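제목: Re: [모형공구] Justel 분할연재 키트, 전압 문제와 합본 구매

목록 여러분께,

지난번 글에 답이 늦었습니다. 원문을 먼저 붙입니다.

> Justel 범선 키트를 합본으로 사려고 합니다.
> 조명 유닛이 100V용이라는데 220V 콘센트에 변환 플러그만
> 끼워도 됩니까? 그리고 중고로 나온 것 중에 빠진 호가
> 있는지는 어떻게 확인하시는지요. 판매자는 122호까지
> 전부 미개봉이라고만 합니다.

변환 플러그는 모양만 바꿔 줍니다. 전압은 그대로 들어가니 반드시 강압 트랜스를 쓰셔야 합니다. 조명 유닛의 소비 전력은 얼마 되지 않아서 작은 용량으로 충분합니다. 저는 Tokance 강압기를 쓰고 있고, 유닛 뒷면 라벨의 입력값을 확인한 다음에 연결했습니다. 라벨이 떨어진 중고품이라면 판매자에게 설명서 사진을 달라고 하십시오.

빠진 호는 상자 수로 세면 틀립니다. 제 키트는 두 호가 한 상자에 들어 있는 경우가 있었고, 부록만 따로 포장된 호도 있었습니다. 부품표의 총수량이 1,885개로 되어 있으니, 호별 부품표를 받아서 봉투 번호와 하나씩 대조하는 편이 빠릅니다.

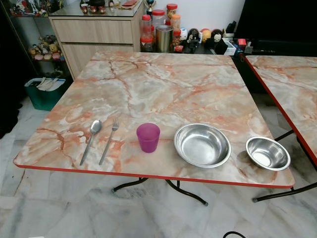
황동 부품은 미개봉이라도 변색된 것이 나옵니다. 제 경우 포문 경첩과 닻 고리가 거의 20개 정도 검게 변해 있었습니다. 약한 것은 연마천으로 닦고, 심한 것은 Unadine 세척액에 잠깐 담갔다가 물로 헹궜습니다. 오래 담그면 표면이 붉어지니 버리는 부품으로 먼저 시험해 보십시오. 목재 쪽은 외판용 얇은 판재가 휘었는지를 보셔야 합니다. 조금 휜 것은 물에 불려서 쓰면 되지만, 비틀린 것은 살리기 어렵습니다.

배송은 Devadiga 대행을 두 번 이용했습니다. 합포장을 신청하면 2월쯤에는 창고가 밀려서 출고가 늦어졌습니다. 상자를 뜯지 말고 원포장 그대로 보내 달라고 적어 두시는 것이 좋습니다. 한번은 외박스를 벗기고 보내서 돛천 봉투가 눌려 왔습니다.
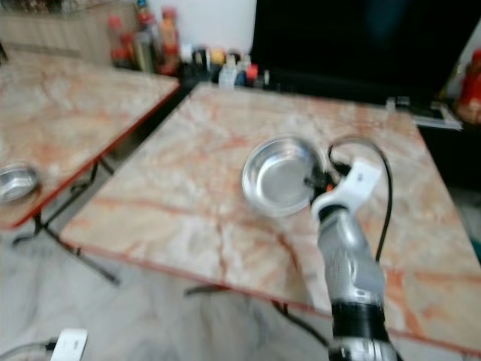

도착하면 호별로 바로 뜯어서 검수하시기 바랍니다. 누락 신고 기한이 짧습니다. 작은 못과 도르래는 봉투에서 꺼내는 순간 흩어지기 쉬우니 그릇에 부어 놓고 세십시오. 사진에 있는 것처럼 얕고 둥근 스테인리스 그릇이면 됩니다. 테두리가 넓게 말려 있어서 옮길 때 잡기 편하고, 안쪽이 반들거려서 작은 부품도 눈에 잘 띕니다. 다 센 다음에는 원래 봉투에 도로 넣고 호 번호를 적어 두십시오. 나중에 삭구 작업에 들어가면 앞쪽 호의 도르래를 다시 찾게 됩니다.

설명서는 일본어판만 들어 있습니다. 제가 조립 순서만 우리말로 옮겨 둔 것이 있으니 필요하시면 개인 메일로 요청해 주십시오. 선체 뒷부분과 조명 배선까지는 끝냈고 돛대 부분은 아직 옮기지 못했습니다.

혹시 조명 유닛을 220V용으로 교체해 보신 분이 계시면 어떤 어댑터를 쓰셨는지 목록에 적어 주시면 고맙겠습니다.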